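December, 6:40 a.m. Barometer falling since midnight. Rain gauge at Thevar read 4 mm, the one at Naltenine 2. I trust Naltenine; the Thevar funnel had leaves in it again.

Logged the well before breakfast. Meter stands at 3,367. Pump cycled twice while I was out there, pressure cut-in a little low. Will adjust the switch after the new gauge comes from Putico.

Humidity in the seed store 70 percent, too high for the beans. Moved the Fedana dehumidifier to the north wall and emptied the tank. Next reading at noon.

Afternoon: copied the rainfall columns into the clean ledger. Two entries from last month do not match the field book. Kept the field book values. 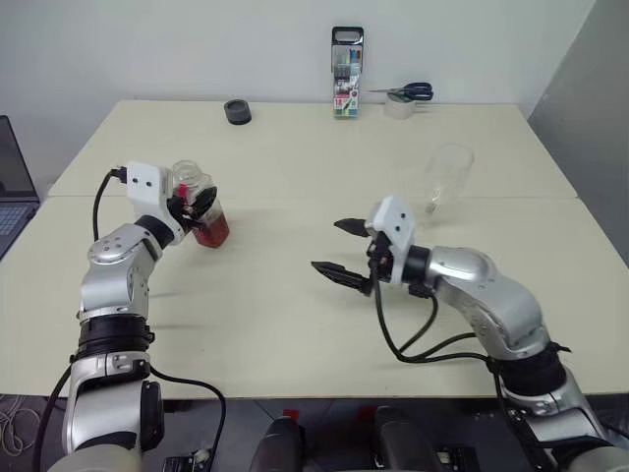 ## Evening readings

Wind northwest, light. Seed store 64 percent. Barometer steady.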